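In praise of a place for the keys

I have come round, rather late in life, to the view that every table wants a tray on it. My mother kept one in the hall at Kurnthorpe for 45 years, and I used to tease her for it (I'm sorry, Mum!), while I was forever turning out coat pockets on the doorstep.

Mine is a plain black oval with a low rim, and I love it dearly, though I'll admit that a tray only helps if you put things in it. My friend Rosaura Echeverri says I manage it one evening in three, which I think is a bit harsh. 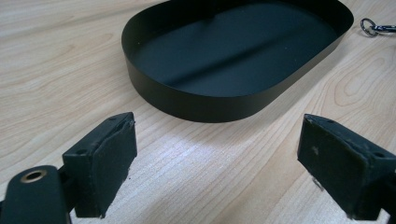
What about a bowl?

People do write in to recommend bowls. I find that a bowl fills up with old receipts and buttons, and then you're digging again. Give me something flat and shallow, please, where I can see what I've got.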